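Floors and Desks in Shared Offices

The Dratlow office adopted its furnishing policy in December, and the part most often questioned is the carpet. This office continues to support it. A carpeted floor makes a shared room quieter, and people who spend the whole day in one are entitled to some quiet. 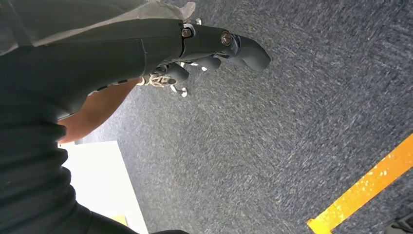 Eirini Stamatopoulos has written to object that carpet holds dust, that chairs roll badly on it, and that the 37 staff at Prastolis were never asked.

Her last point is fair, and staff should be consulted before any further rooms are fitted. The desks deserve equal attention. Small parts belong in a divided box, and a plain cardboard one is good enough.
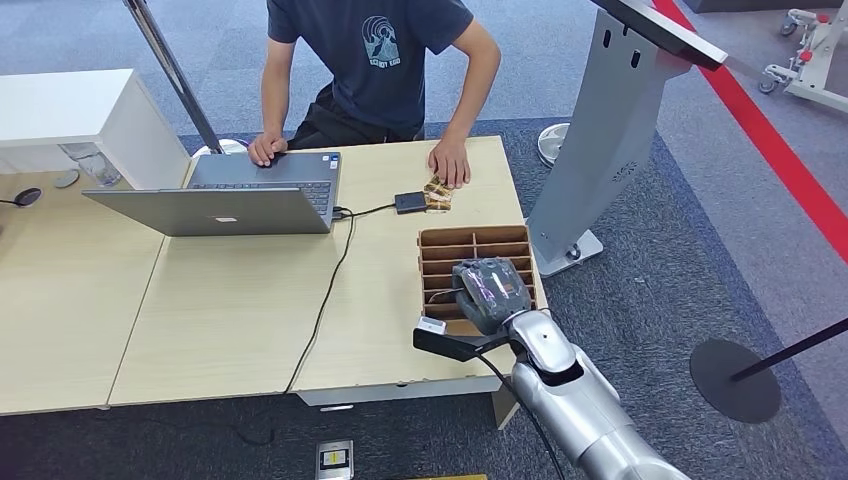 Money saved on storage should go toward wider work surfaces. A person with a laptop needs space on both sides of it, and the budget for the Ledness rooms ought to allow for that.

Orestis Stergiou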